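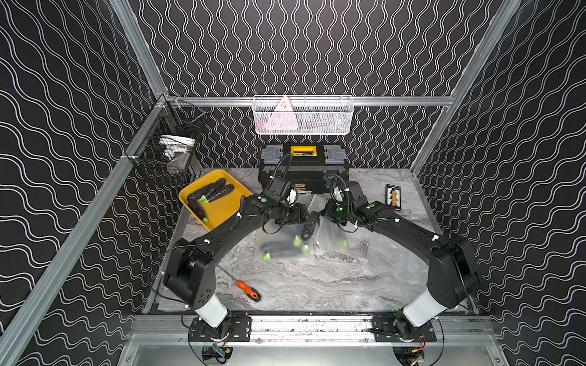
Several respondents held that a bag ought to be filled standing up, with one hand inside it, and that anything laid flat on a table would never be packed properly. One of them, from the Zirkedow site, wrote that aubergines in particular "want to go in stalk last or they tear the side", and that the study should have begun from that point. The remark is taken up in Section 4.3, where orientation at entry is treated as a variable in its own right.

Figure 3. Bagging of aubergines on the marbled worktop, with two clear plastic bags lying in the centre and the supply tray at the left. One aubergine is held upright between the bags.

4.2 Layout of the bagging station

The station follows the general plan set out in Section 3, with the supply on the left and the bags in the middle. Produce is presented in a shallow container with low sides so that each item can be taken from above or from the end. In Figure 3 this is the yellow rectangular tray, in which three aubergines remain. They do not share a common direction, and no attempt was made in any trial to align them beforehand. Earlier work on the packing of long vegetables has tended to start from aligned rows, a condition that holds on a grading line and seldom in a shop or a domestic kitchen.

The bags are plain, clear and without a printed face. Clear film was preferred to the green-tinted film used in the pilot, as the calyx and stalk can be seen through it and the position of an item can be judged without opening the bag again. The dark skin of the aubergine gives good contrast against the grey and white of the worktop, but the pattern of the worktop is itself visible through an empty bag, and the edge of the film is then hard to find. Coders working from still pictures were asked to mark the mouth of the bag only where both lips could be traced, and to record it as unknown in all other cases.

Other articles were left at the station during the trials. The black toolbox at the back of the table and the two wire mesh baskets, one white and one dark, lay outside the area used for bagging and are not coded. The table was not cleared between tasks. A worktop used for packing is commonly used for other things as well, and the free area available to the bags was taken as it was found.

4.3 Orientation at entry

Three orientations were distinguished. In the first, the item enters blossom end first with its long axis parallel to the bag. In the second, it enters stalk end first, again parallel. In the third, it is presented across the mouth and turned after it has passed the lip. An item held upright above the table, as in Figure 3, has not yet been assigned to any of the three; assignment is made at the moment of first contact with the film.

The distinction matters more for aubergines than for courgettes or cucumbers. The body widens towards the blossom end, and the calyx carries stiff lobes which stand away from the skin to a varying degree. When the item enters stalk end first, the lobes may catch on the lip and draw the film inwards. When it enters blossom end first, the wide part must pass a mouth that is not yet fully open, but the surface in contact is smooth. The view of the Zirkedow respondent is therefore consistent with the geometry, although it was offered for bags held upright and had to be tested separately for bags lying flat.

A total of 868 entries were coded. Entries in which the mouth of the bag could not be located were retained for the analysis of handling time and left out of the analysis of orientation. The coding scheme was that of Vasilakis, with 2 changes: the category "partial entry" was divided according to whether the widest part of the item had passed the lip, and "release" was timed from the loss of contact with the item, not with the bag.

4.4 Bag condition

Film of two makes was used, Cetosel and Onik, both supplied flat in packs of 100. The Onik film is the stiffer of the two and keeps a slight opening after it has been parted once. The Cetosel film closes again under its own weight. For a bag lying on the table this difference is of some consequence, as the upper layer must be lifted each time a further item is added. No make is reported for Figure 3, and the figure should not be used to compare them.

Bags were inspected at the end of each block of 24 entries. Damage was classed as none, stretched, pierced or split. A pierced bag was defined as one in which a hole could be seen against a light background with the film held taut. Splits were confined in the definition to openings that reached the side seam. The distinction between stretching and piercing proved the least reliable of the four, and the two classes have been merged in the tables that follow.

4.5 Second and later items

The first item in a bag behaves differently from those that follow. It holds the two layers apart along its length and so makes a channel beside it, into which the next item can be guided. The channel is of use only if the first item lies against one side seam. Where it lies along the middle, the remaining space is divided and neither part is wide enough for an aubergine of ordinary size without lifting the film.

The position of the stalk within the filled bag was recorded for the same reason. A stalk lying near the mouth obstructs the next entry and makes the bag awkward to close by twisting. A stalk at the base does neither, but it rests against the bottom seam and bears on it when the bag is lifted. The two effects act in opposite directions, and a single preferred orientation cannot be given without first stating how many items the bag is to hold. Results for bags of one item and bags of several are accordingly presented separately in Section 5.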